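Notebook, July, dried herb infusions, batch 3
Start 09:10

Nettle leaf from Nyanda, oat straw from Tumel. Both bags opened this morning, no clumping. Kettle water, filtered.

Jar A: nettle, 300 ml water, lid on, steep to 13:10.
Jar B: oat straw, 300 ml water, same steep.
Jar C: 50/50 blend by weight, 305 ml. Overpoured. Left as is, noted on the label.

Strained through the Ronico cloth, pressed once by hand. Rinse the cloth before first use next time, there was a faint starch smell in the batch 2 notes.
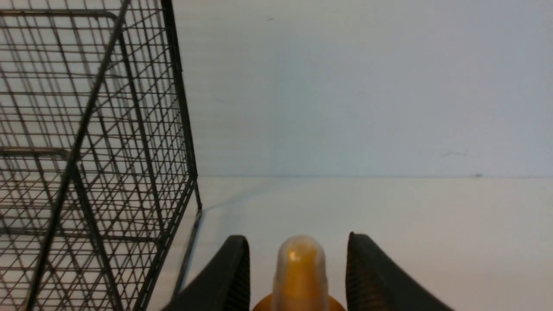 Wire basket, dark mesh.

Taste at 13:25, room temperature. A is grassy and slightly salty. B is flat, a little sweet. C is closest to what we want for the evening blend, but the nettle still covers everything. Try 40/60 in batch 4.

Decanted 100 ml each of A and C for the fridge test. B not kept. Check smell and color at 24 and 48 hours, discard after that whatever the result. 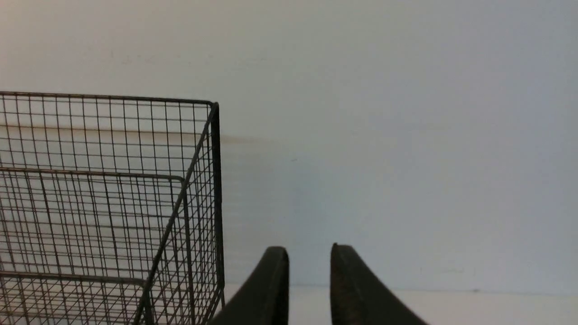

1 min read

Open items:
Zurken scale drifts when the door is open. Repeat the blank with a 100 g weight before the next weigh-out.
Tumel lot number is missing from the inner bag. Copied from the carton.
Lemon balm not yet ordered. Without it the evening blend stays at two herbs.

Cleanup done 14:40. Spent leaf to compost.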